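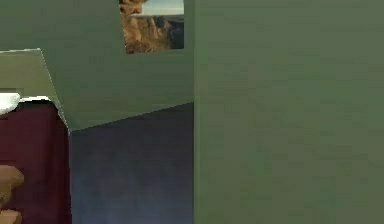 Olive-green walls meeting at a vertical edge, with a framed picture hung high.

Print this page | E-mail this page

How to test a wall colour before you pay for it
Kobe Stevens, 29 April 2024

Paint firms would like you to choose from a card the size of a stamp. I wouldn't. Dark greens are the worst for it, as they go brown by lamplight and grey on a dull morning.

Buy one sample pot. Ignore the leaflet that tells you to dab it straight on the wall. The old colour shows round the edges and fools your eye, and you'll have a ridge to sand off later. Use lining paper and give it two full coats, leaving a white border.

Tape the sheet beside a window and look at it morning and night. Then move it to the darkest corner and do the same again. Two days is enough. I've read advice to wait a fortnight, and I can't see what you'd learn.

Fold a second sheet down the middle and push it into a corner. Two walls of one colour bounce light at each other and the shade deepens — sometimes a lot.

Be wary of "one coat" on the tin. I tried it in the back bedroom last September and needed three. Work out your wall area, double it, and check that against the coverage figure, which always seems to assume a perfect wall.

If you still like it, buy all your tins at once and mix them together in a big bucket.

Print | E-mail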